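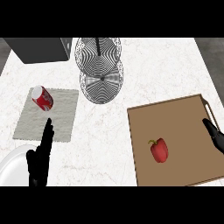 I finally made it to the open day at the Landeg quarry, and my boots may never be the same. Landeg is the marble place up the hill from Trudport, and once a summer they let regular people walk around in hard hats and ask silly questions. I asked plenty.

We're redoing our kitchen (slowly, very slowly) and I've been going back and forth on stone for months, so I drove up on July 21, 2024 with a notebook and a bag of peaches. Parking is in a field below the gate. Get there early if you hate walking uphill in the heat, which I do and didn't.

The tour starts at the top of the pit, and wow, it's big. The benches go down like giant stairs, and the cut faces are so white in the sun you have to squint. Our guide was Shewit Sisay, who has worked there 23 years and talks about stone the way my aunt talks about her grandkids. She explained that the gray veins come from bits of clay and other minerals that got caught up in the limestone long before it turned into marble. Somebody asked about pink, and she said a little iron can do that. She likes the pink. Most buyers ask for plain white, she said, and she thinks they're missing out!

After that they walked us down to the cutting shed, where a saw was working through a block with water pouring over it. It's loud — take the earplugs they hand you at the door. One block on the floor had 2,226 painted on the side and the one next to it had 2,829, and I never did find out what the numbers meant because I couldn't hear a thing.

The slab yard was my favorite part. You can wander the rows and wet the stone with a spray bottle to see how the color changes. I got attached to a slab called Emmont, soft gray lines with a lot of white in between, and then to one called Gavance, which was busier and cost more, of course. Shewit told me straight out that lemon juice will etch either one, and that sealing helps with stains but won't stop that. I cook with a lot of lemon, so now I'm back to thinking.

Lunch was sausages from a tent by the office, pretty good, long line. They sell offcuts by the gate and I came home with 2, one for rolling pastry and one I haven't found a use for yet.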